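Trundell Compact: Frequently Asked Questions

Which engines can I get?
The Trundell comes with a gasoline engine in 2 sizes. The smaller one is standard on the Gorach trim. The larger one is standard on the Baltach and can't be ordered on the Gorach.

Is there an automatic?
Yes, on the Baltach only. The Gorach has a five-speed manual.

How many people does it seat?
It seats 4. The rear seat folds flat in one piece on both trims.

How far will it go on a tank?
Expect about 2000 miles between oil top-ups, and check the level with the engine cold. Range on a tank depends on load and speed, so use the trip computer.

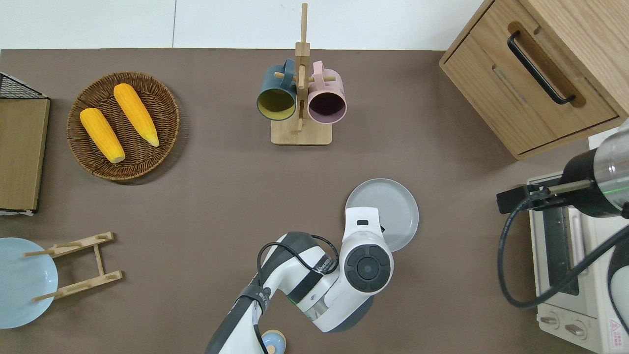
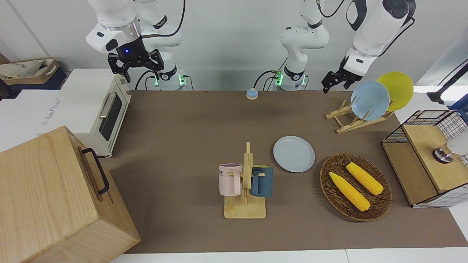

Can I tow with it?
No. Neither trim is rated for towing, and fitting a hitch voids the body warranty. A roof rack is fine. Keep to 70 mph or less with anything on it.

Which trim has air conditioning?
Both. The Baltach adds a rear vent and a cabin filter you can change from the glove box.

Where do I get it serviced?
Any Ghanem Motors location can do scheduled work. Bring the service book. If you've lost it, the parts desk can print a new one from the VIN.

Do floor mats come with the car?
Front mats do. Rear mats are sold separately.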